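Visit Report: An Afternoon in the Small Parts Bay
by Rochelle Van Dusen

The open day at Prasarside started at two and the doughnuts were gone by ten past, so I can only speak for the machines. There were four stops on the tour. Most of our party wanted the big press, which shakes the floor and makes grown adults grin. I had signed up for the fourth stop, listed on the sheet as "Cell 2, setup and care," a title that kept the crowd down to six of us and a man looking for the restroom.

Cell 2 is a robot arm over a gray box. It practices putting shapes in holes, the job most of us passed at eighteen months and have been coasting on ever since. Our guide was a technician called Heteck by everyone in the building. I assumed this was his surname until I saw it on his jacket as the name of the service firm. He answered to it all afternoon, so I'll keep it.

He began with the floor of the box, and he stayed on the floor for a good long while. The walls come off, the floor gets wiped with a barely damp cloth, the walls go back on, and the seams are checked with a fingernail. A wall that isn't seated properly leans in a hair, and then the arm's safe limits are wrong by the same hair. Somebody asked about the scuffs. Scuffs stay. They have a cleaner that takes them out, and it also leaves a shine that bothers the overhead camera, so the cleaner now lives in the cupboard with a strip of red tape around it.
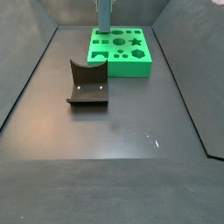

Pallar Review, no. 48, p. 40

The green foam block gets more attention than I got at my last physical. It has holes in the shape of a star, a hexagon, an arch, ovals, squares and so on, and each morning it is turned over, tapped out and looked at from the side. Foam gets tired. The edges of the holes round off, the shapes start dropping in too easily, and the cell's numbers go up for reasons that do it no credit. Heteck keeps a retired block under the bench as a warning to the new one.

In front of it was a black piece with a dipped top edge and a pair of small screws in its base. Those screws are on the morning list too. Quarter turn to check, no more. One of our six asked what happens if you give it a half turn, and Heteck looked at him the way my father used to look at me near the thermostat.

Then the block itself gets turned. I had thought you would put it in one spot, teach the arm that spot and go to lunch. They did that for most of April, and the cell got very good at one spot. These days the block goes in one way for the first batch and a different way for the next, and the black piece can end up behind it as easily as in front.

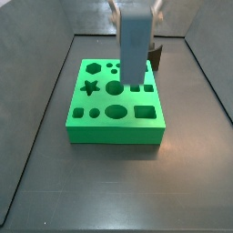 Photo: Schumacher / Prasarside

The part I had come for was the gripper check. There are 118 lines on the full sheet, and we were spared most of them. The short form goes like this. Power down, wait for the light, tag the switch. Wipe the fingers. Work each joint by hand and feel for grit. Look at the pins, and look again with the flashlight, as the first look is always a bit hopeful. Then power up and send the arm down slowly over the block, stopping high, and stand there with your arms folded until you believe it.

The commonest fault is very dull. A pin in one finger wears, the finger closes a touch late, and the piece swings slightly as it's picked up. You can't see it from where we stood. The arm can't either. It carries the piece over with full confidence and sets it on the rim of the hole, where it sits like a man who has come to the wrong wedding. The cure is a new pin, a dab of grease and roughly 40 minutes, of which the pin takes five and finding the right hex key takes the rest.

I asked whether they ever just squeeze harder. They tried it. Squeezing harder marks the pieces, and a marked piece catches on the foam, which wears the block, which brings us back to the one under the bench.

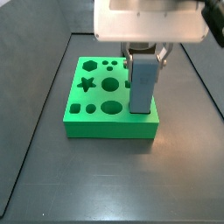
The blue block in its slot, with the gripper still holding on.

We were each allowed to press the start button once. Mine went fine, and I accepted congratulations from the others. The next visitor got a fault light, and we were treated to the whole power-down routine again, this time with the tag put on the wrong switch and then moved without comment.

For anyone going next time: take the side entrance, as the front desk will send you to the press whatever your sheet says. Flat shoes. The bay is chilly after four. Stop four has two stools, and the man looking for the restroom got one of them.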